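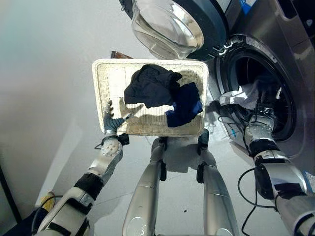

Recording laundry demonstrations for a two-arm policy

Before you start, set the episode length in Plurkiria to 455 frames and check that both wrist streams are logging. Use dark and white garments together. The policy needs the contrast.

Step 1. Hold the basket with the left hand

Grip the rim at the near left corner and tilt the tray toward the head camera. Keep the door fully open for the whole episode.

Step 2. Work the drum with the right hand

Enter low, close on the cloth, pause for 2 frames, then pull. Do not correct a bad grasp by shaking the arm — open, back out and try again. Failed grasps stay in the set and get the tag "retry."
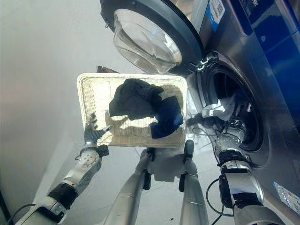 Hélder Seixas: We dropped the pause in July and the Stedby runs got worse. The model started pulling before the fingers had closed. I would keep it.

The pause is now the default. Record up to 12 episodes per garment mix, then change the mix.

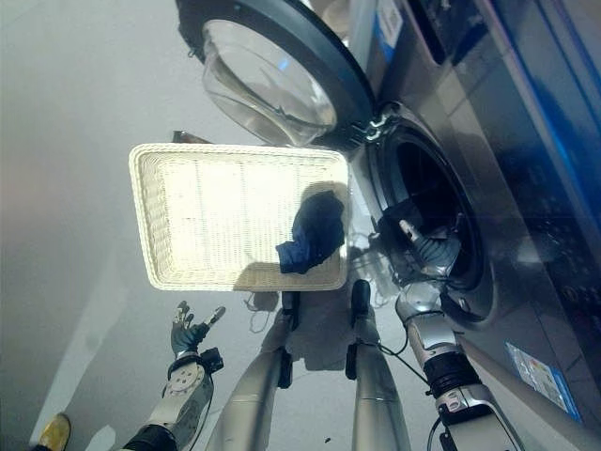
Step 3. Label and export

Mark the start of each reach and each release. Trim idle frames at both ends, then export to the Velia format. Episodes with a dropped wrist stream go in a separate folder.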